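23 Jul 2020 – packaging waste, Koline bench

Folding table set up against the plain wall. Load is mixed: tissue, printed wrappers, a brown paper bag. Sorting by material, paper first. Anything with a glossy face goes in a separate pile until Domnica Vlad has looked at it.
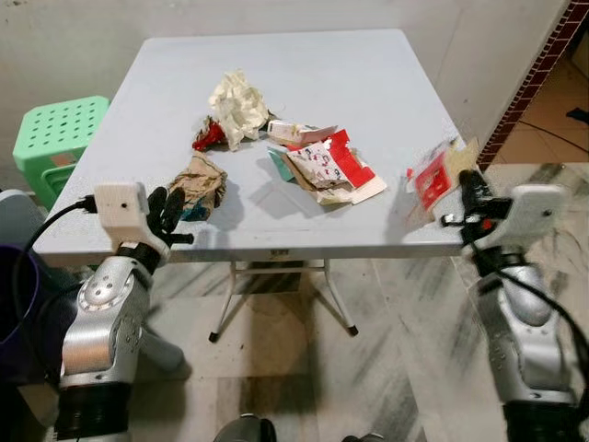 Crumpled tissue takes up far more room than its weight suggests – flatten before bagging. Sack limit stays at 800 g. Kakstead want the paper fraction weighed separately, so tare the 20 litre tub first.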